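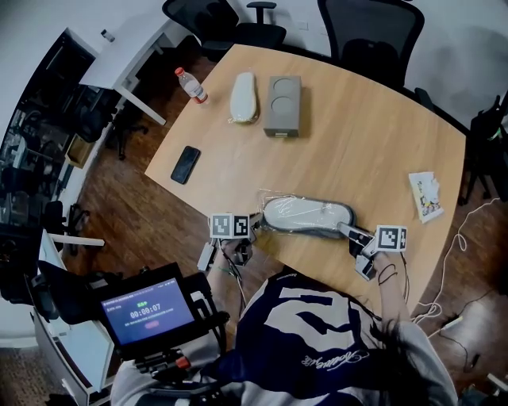

The insoles came from Drera in December, two weeks after Thérèse Gosselin stopped asking for them. She put both on the conference table, still in their plastic, and called Sheldon Marchand.

"One's gray," she said.

"And the other?"

"White. Cream, maybe."

He was quiet. She could hear traffic - he was walking back from the bus in Mestmont, in the old shoes.

"Are they the same size?"

She laid one against the other, heel to heel. The plastic slid and she had to do it again.

"Close," she said.

"Is one a left?"

She turned the gray one over, then the white one.

"They're both lefts, Sheldon."

"Well," he said. "Keep the gray."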